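排歌单这件事：讲稿备注
2024年8月10日，下午场，自己看的版本，不发给听众

开场

（先别急着说话，等后排坐下来。麦克风离嘴远一点，上次喷麦喷得太厉害了。）

大家好，谢谢你们大热天跑过来听我讲歌单。我在Filholm弹吉他，也唱和声，另外排歌单的活儿一直是我干。怎么落到我头上的我也记不清了，大概是有一次别人都在搬音箱，我手里正好有支笔。

今天想讲的东西很窄，就是一支小乐队，四十来分钟的台上时间，歌按什么顺序放。我不讲写歌，不讲编曲，也不讲怎么让平台推你。问答的时候要是有人问这些，我会说散场以后聊。

（这里问一句：在座有多少人自己上过台？举个手。看看比例再决定后面乐器的部分讲多细。如果大部分人没上过台，调弦那段要讲慢一点，把“降弦”解释一下。）

先说说我为什么这么在意这个。五月我们在Jamdale演了一场，那场的歌单是我排得最差的一份。歌都是同样的歌，人也都是同样的人，排练的时候顺得不得了，结果到台上从第三首开始一路往下掉，掉到我自己都想看手机。我后来把那份歌单贴在排练房墙上，每次排新的之前都看一眼，挺管用的，就是有点伤自尊。

（如果有人笑，就顺着说：对，现在还贴着呢。）

一、Jamdale那一场

Jamdale去过的人应该知道，进门是吧台，往里走是个长条形的房间，舞台在最里头，很矮，矮到前排要是站了个高个子，后面就只能看见鼓手的镲片。声音倒是很好，低频干净，不糊。那里的观众有个特点，他们开头愿意给你很长的耐心，然后一旦走神就集体去买酒，买完酒就在吧台那边聊天不回来了。

我们那天准备了9首歌。我的想法特别朴素：把最新的歌放前面，因为我们自己刚写完，正兴奋着呢！然后老歌放后面，大家会唱的留到最后一起唱。听起来很合理对不对？我当时觉得自己简直是天才。

问题出在哪儿呢。新歌那几首都是同一阵子写的，写的时候我们几个人全迷上了慢的、往里收的东西，所以速度差不多，调也差不多，连前奏都是吉他先进、鼓后进。单拿出来每一首我都喜欢，到现在也喜欢。连着放，就成了一首特别长的歌。台下的人不知道哪里该鼓掌，我们唱完一首，底下安静那么一小会儿，才有人试探着拍两下手。你们在台上要是听过那种试探的掌声，就懂我在说什么，后背会凉。

（停一下，喝水。）

再就是老歌全堆在后面，等我们唱到的时候，会唱的那些人已经在吧台了。我眼睁睁看着一个穿我们T恤的人举着杯子背对着舞台跟朋友说话。我一点都不怪他，要怪就怪我，是我把他送过去的。

结束以后调音师跟我说了一句，挺客气的，说你们中间那段可以开个窗户。我当时没听懂，回家路上才明白过来，他是说闷。

（翻页。图放着就行，人坐稳了再往下讲。） 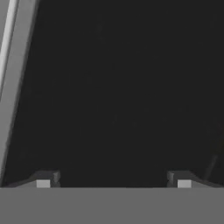

几乎全黑的底，左侧一道浅灰色斜条（渲染图）

二、我现在怎么排

从那以后我换了个办法，特别土，用纸片。每首歌一张纸片，上面写歌名、速度、调、谁开头、结尾是戛然而止还是慢慢收掉，还有一行写“唱完以后人在什么状态”。最后这行最重要，也最难写，因为你得承认自己有些歌唱完是没劲的。

我给唱完的状态定了几个词，想跳的，想坐下的，想说话的，想安静的。词可以自己换，你们乐队如果是做硬核的，可能只需要“想撞人”和“撞累了”，那也行。

然后把纸片摊在地上（桌上不够大，我试过），先挑第一首和最后一首。中间先别管。

第一首我的标准是：鼓手手冷的时候也能打好，主唱嗓子没开的时候也唱得动，音箱出点小毛病也不会毁掉。很多人喜欢拿最猛的歌开场，我理解，特别理解，一上来就炸多爽啊。可是第一首歌也是调音师在台下真正听见你们的时候，试音时房间是空的，人一进来声音全变了。他要在第一首里把人声推起来，把底鼓找回来，你要是上来就全开，他前半首都在救火，观众听到的就是一团。

所以我们现在第一首是一首中速的，前面有很长一段只有贝斯和鼓，人声进来之前，台下台上都有时间适应。调音师们很爱这首歌，比观众还爱。

（这里可以放那段音频，如果音响接得上。接不上就算了，用嘴哼一下贝斯线，别唱太久。）

最后一首的标准就简单多了：唱完以后，我们自己还想再唱一首的那种。要是唱完觉得终于可以下去了，那首就别放最后。

中间的部分，我的习惯是先找“坡”。就是从哪里往上爬，从哪里往下走。一场演出我一般让它起伏两回，先爬一个小坡，松下来，再爬一个大的。松下来的地方放最安静的那首，别怕安静，但是安静的歌只放一首，最多接一首有点呼吸的，接着就要走了。Jamdale那场我连放了一串，等于一直在山谷里散步，风景再好人也要饿的。

排完以后我会做一件显得很傻的事：把每首歌的开头和结尾剪下来，只听接缝。上一首的最后一小段，接下一首的最开头，一个一个听过去。歌中间什么样不管。我坐在地板上戴着耳机听这些碎片，同住的人从旁边走过去，已经不问了。接缝要是听着别扭，十有八九台上也别扭。

（这里有人可能会问用什么软件。什么软件都行，手机自带的录音都能凑合。别展开。）

三、换琴和调弦

这段对没上过台的朋友可能有点枯燥，我尽量快点讲。

我们有几首歌要降弦，就是把吉他的弦调松一点，声音往下沉。降弦的歌如果东一首西一首地散在歌单里，那整个晚上观众就在看我拧旋钮。所以要么带两把琴，要么把降弦的歌放在一块儿。

带两把琴听着潇洒，可是小场地的台上没地方放琴架，我有一回把备用琴靠在音箱边上，贝斯手一个转身，琴就下去了。琴没事，我的心有事。后来我就老老实实把降弦的歌编成一组。

编成一组又有新的麻烦，这几首往往性格相似，前面刚说过不要让性格相似的歌连着。所以我会在组里塞一首用降弦也能弹、但是原本不是降弦写的歌，换个把位，和弦重新按一遍。主唱一开始抱怨说调低了唱着没光，试了几次以后，他自己改了一句旋律，现在比录音版好听。这首歌就是我们在Baloch排练房里硬改出来的，改到人家来敲门说时间到了。

说到Baloch，我很喜欢那个地方，墙上的吸音棉掉了一半，空调开了就有嗡嗡声，而且正好是降半音的E，我们有首歌就照着它定的调。（这个一般会有人笑，给他们点时间。）

换琴和调弦的空档，一定要提前说好谁来填。我们试过主唱讲话，试过鼓手打一段，试过放采样。讲话这条我放到后面单说。鼓手打一段是最稳的，可是鼓手也要喝水！别忘了鼓手要喝水，整场他是最累的那个。所以现在我们是贝斯手用长音铺着，鼓手喝水，我调弦，主唱蹲下来看一眼歌单。从台下看过去还挺有氛围，人家以为是设计好的。

四、台上讲话

我把讲话也写在歌单上。歌单上如果某两首之间画了一个圈，就表示这里讲话；没画圈的地方，谁都别张嘴。

为什么要画圈呢，因为主唱是个很爱聊天的人（我也是，你们看出来了），他在台上一紧张就聊，每首之间都要聊两句，聊这首歌是在哪儿写的，聊今天路上堵车，聊场地的猫。一句两句很可爱，可是一晚上下来，歌和歌之间的那股劲全漏光了。我录过一场全程，回去把讲话的部分掐出来加在一起，够再唱一首歌的。我把录音放给他听，他沉默了好半天，然后说那只猫确实讲得太长了。

现在的规矩是整场画2个圈。头一个圈在第一个小坡爬完以后，说我们是谁、从哪儿来、谢谢场地；另一个圈在最安静那首前面，想说什么说什么，说真心话也行，说猫也行。卖周边放在最后一首之前用一句话带过去，语速快一点，别不好意思，也别求人家。

（自己注意：讲到这里上次超时了。看表。如果已经过半，跳过下面翻唱那一小段。）

翻唱。有人问要不要放翻唱。我的意见是陌生场地可以放一首，放在前半场，选一首跟你们自己的歌长得像的，这样人家听完翻唱再听你们的，会觉得是一家人。选一首完全不搭的翻唱，效果可能很热烈，然后下一首自己的歌就很孤单。我们吃过这个亏，翻唱的时候全场举手机，唱完以后手机齐刷刷放下去，那个画面我可以记一辈子。

五、场地不一样，歌单不一样

同一份歌单跑完全程巡演，我以前觉得这叫专业。现在我觉得这叫懒，当然有时候懒是必要的，比如前一天开了很久的车，谁也不想动脑子。

室内小场地，人离你近，安静的歌可以放得早。室外就不行了，室外的安静会被风吹走，会被隔壁舞台吃掉。我们去Flemitz演过一次户外，那是个小镇办的音乐节，舞台搭在河边的草地上，特别美，真的特别美，傍晚的时候光打在水面上，我站在台上差点忘了进拍。

那次主办方给我们的时间只有20分钟，连上台接线都算在里面。原来那份歌单根本塞不下，得砍。砍歌是很伤感情的，每首歌都有人护着。我们在车里吵了一路，贝斯手护着一首慢的，说那是他写得最好的一首，我说是最好的一首没错，可是河边放不出来。吵到服务区，吃了碗面，又吵。

（讲到吵架别讲太细，贝斯手今天可能在场。）

最后的办法是反过来：先别讨论砍谁，先讨论只能留一首的话留哪首，每个人写在纸上，不许看别人的。打开一看，居然大家写的是同一首。那就从这一首往外长，它前面需要什么，后面需要什么，时间用完就停。这个办法我后来一直用，短场子特别好使，气氛也好很多，大家是在往里加东西，没有人觉得自己的歌被扔掉了。

户外还有一个事，白天演出的时候没有灯光帮你。晚上在室内，一首歌结束灯一暗，观众就知道结束了。大白天在草地上，你得自己把结尾做清楚。所以慢慢收掉的那种结尾，户外我全改成一刀切，或者让一首直接撞进下一首，中间不给空。

（翻页。说到这里大家差不多累了，可以让他们站起来活动一下。趁这个空找一下彩排用的那张纸，应该夹在文件夹后面。）
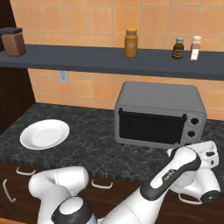
桃橙色瓷砖、深灰色台面和烤箱（渲染图）

六、给别人暖场

给别人暖场的时候，心态要换一下。观众是来看后面那支乐队的，他们对你没有恶意，也没有期待，你要是运气好，会有几个人回家搜一下你们的名字。

我的办法是暖场的歌单里一首安静的都不留，或者只留半首，就是把安静那首的前半段当成下一首的前奏。暖场也不要把坡爬到最顶上。我知道这个说法有人不同意，有人觉得暖场就该把主角唱趴下，年轻人有志气。我是觉得你在前面把人榨干了，后面的乐队上来对着一屋子累瘫的人，下回人家就不叫你了。何况给你的音量本来也没有那么大，推子在别人手里呢。

暖场还有一条，提前问清楚主角有没有跟你们同调同速的开场曲。我们有过一次，我们最后一首和主角第一首，同一个调，速度也几乎一样，中间换场放的音乐又恰好是那个感觉，我站在侧面听得脚趾抠地。没人来说什么，可能只有我在意。我在意就够难受了。

七、歌单那张纸

讲点实际的，很碎，想记的可以记一下。

字要写大，比你觉得够大的再大一圈。舞台上有烟，有汗，有红光。说到红光，千万别用红笔写，红灯一打，红字就没了，我们鼓手有一回整张歌单是白纸一张，全凭看我的嘴型。

歌名用你们自己叫的外号写，越短越好。有个后果是散场以后有观众来要歌单，拿到手看半天问这是哪首。我觉得这也蛮可爱的，可以当场给他写上真名，顺便聊两句，比站在那里卖T恤自然。

速度写在歌名旁边，降弦的画个下箭头，讲话的画圈，直接接下一首的画一条线连起来。我们一共就这些符号，再多上了台脑子也装不下。

胶带贴四个角，别只贴上面，户外会掀。鼓手的那张贴在地鼓旁边，别贴在鼓皮上（真的有人这么干过，是我）。

多打一份给调音师，再多打一份给灯光。给灯光的那份上面每首歌写一个形容就够了，比方说“冷”“暖”“晃”“别动”。我跟灯光师们聊过，他们最怕拿到一张写满字的纸，也最怕什么都没有。写“别动”他们会很高兴，因为终于可以喝口水了。

还有，时间要留余量。场地给多久，歌单就排得比它短6分钟。多出来的时间自己会消失的，掉一个拨片，断一根弦，主唱又看见猫了。要是一切顺利，提前下台，工作人员会记住你们的好。超时的乐队他们也会记住。

八、不灵的时候怎么办

（这段是新加的，还没讲顺，看着念也没关系。）

歌单排得再好，上了台还是有不灵的时候。下雨天，隔壁有球赛，前面那支乐队吵了一架把气氛带坏了，什么都有可能。我以前的做法是硬着头皮照纸上的唱，心想反正练的就是这个顺序。现在我会在歌单上留一个岔路口，通常在中段，写两首歌并排放，一首快的一首慢的，到了那里由鼓手决定走哪条。

为什么让鼓手决定呢？因为他坐在最后面，能看见我们所有人的背，也能看见观众。我们在前面的人，灯照着眼睛，只能看见第一排，第一排永远是朋友，朋友永远在点头，参考价值不大。

鼓手起什么拍子，我们就进什么歌。排练的时候要把两条路都练熟，包括岔路口后面怎么接回来。刚开始肯定会撞车，我们撞过，我进了快的，贝斯进了慢的，两个人对看了一眼，那一眼里什么都有。后来主唱笑场了，台下也跟着笑，重新来，反倒成了那晚气氛最好的一段。这个经验没法推广，你们别故意撞。

还有就是临时砍歌。要提前说好砍哪一首，写在纸上，用括号括起来。台上商量砍歌是很难看的，几个人背对着观众围成一圈，像在商量今晚谁买单。

有人可能会觉得我把一件靠感觉的事弄得太啰嗦。以前我们贝斯手也这么说，他说你凭感觉排不就完了。我跟他讲，Jamdale那场就是凭感觉排的呀！他就不说话了，去看墙上那张纸。

当然也有我排不明白的。比如我们有一首歌，录音出来大家都说好，放在哪里都不对，放前面太重，放后面太闷，放中间又把坡给断了。我试了好几个场地，现在它一直在纸片盒子里待着。下个月想试试拿它当安可，单独唱，前后都不挨着别的歌。行不行到时候再说，有兴趣的可以来看，我也挺忐忑的。

九、留给大家动手的部分

（发纸片和笔。纸片在蓝色袋子里，笔不够就两个人用一支。）

没有乐队的朋友也可以玩，拿你手机里最近常听的歌就行。每张纸片写一首，写上听完以后人在什么状态，然后按今天说的，先选头，再选尾，再找坡。排好以后跟旁边的人换着看，看看人家会在哪里走开去买酒。

我会在中间走来走去，有问题直接叫我，不用举手。

（走动的时候别站在同一桌太久。上次在门口那桌聊效果器聊得忘了时间。）

问答备用

如果问新歌到底放哪儿：我现在放在第一个小坡后面、讲完话之后，一次放一首，最多再隔几首放另一首。前后都挨着老歌，有人扶着它。

如果问要不要按专辑顺序演：专辑周年的时候可以，观众就是冲那个来的。平时别，录音的顺序是给坐着听的人排的。

如果问安可要不要假装没有：小场地下台的地方经常就是厕所门口，假装起来很尴尬。我们现在就站在台上问一句还想听吗，想听就唱。

如果问歌单能不能让观众选：试过，让大家喊，结果喊出来的是别的乐队的歌。

如果问我们什么时候出新录音：在弄了，鼓录完了，人声还没有。别多说，还没定。

结束的时候提醒大家把笔放回袋子里，纸片可以带走。音频线是借场地的，走之前还给前台。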